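Woltham Expat and Local Business Circle - minutes of the September meeting
Notes by Asabe Olatunji 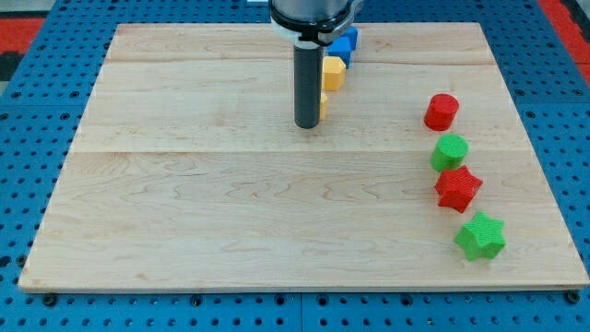
Who came
There were 10 of us in the upstairs room at Igwe, plus Rawan Daher on the phone from the airport (the line held up until her flight was called). Rawan usually chairs, so I ended up chairing and writing at the same time. Please forgive the gaps, and email me if I've put words in your mouth!

Last month's minutes
Agreed, with one fix. I had written that Molent was hiring in the spring. They are hiring now.

What newcomers find hard
We spent the longest on this one, and I loved it. Rawan had read through the answers to our newcomer survey, 43 in all, and she gave us the main points. Housing was the big complaint, mostly landlords who want a full year up front. After that came bank accounts, which still take forever if your work permit has a different spelling of your name from your passport. People were very warm about their neighbors and coworkers, and several said they had been invited to a family wedding within weeks of landing. I was too, back in my day, and I wore completely the wrong shoes.

We went back and forth on whether to publish the answers. I think we should, complaints and all. Two members worried it might put off companies thinking of opening here, and I see that, but they'll hear it from their own staff soon enough. We settled on a short version with names and employers taken out. Rawan will draft it and I'll check it before it goes on the site.

Welcome evening
The restaurant wants a deposit of 650 for the garden, music not included. I thought that was steep. We'll ask if they will come down for a Tuesday, and if they won't we go back to the hall at Wustedov, where the food is plainer but the parking is easy. Doors at 7 either way. Local owners should get their invitations first this time - last year they heard late and the evening was nearly all foreigners talking to each other.

Language exchange
Going well on the whole. We have more people wanting lessons than people willing to give them, so if you speak the local language at home and can spare an hour, please tell me. Coffee is on us.

Anything else
Molent has offered to talk to us about hiring and training local managers. Everyone was keen, and I'll write back to say yes. Somebody left a gray umbrella at Igwe, and it's behind the counter.

Next meeting
Same room, same time, in October. Rawan will be back in the chair and I can go back to just taking notes.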